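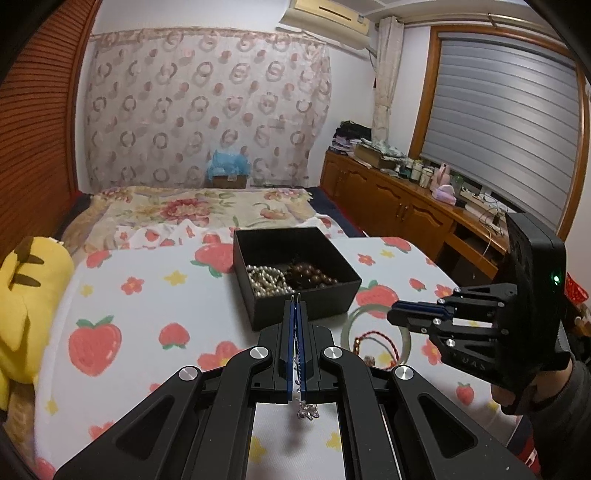
Do pearls grow on the sea floor like pebbles, one reader from Fumbridge wants to know. Nope! They grow inside oysters and mussels.

How? Something tiny gets in. A bit of shell, or a little worm maybe. Itchy! The oyster can't scratch, so it coats the thing in nacre (say NAY-ker). Same shiny stuff that lines it's shell. Layer after layer after layer. Slow work. Can take 2 years, often more.

Round ones are rare. Lots come out lumpy, like a potatoe.

And colors? White, cream, pink, gray, even nearly black. Depends on the kind of oyster.

Try it: rub two pearls together, very gently. Real ones feel a bit gritty. Plastic ones feel smooth. Ask a grown-up first!

Next time: how amber gets bugs in it.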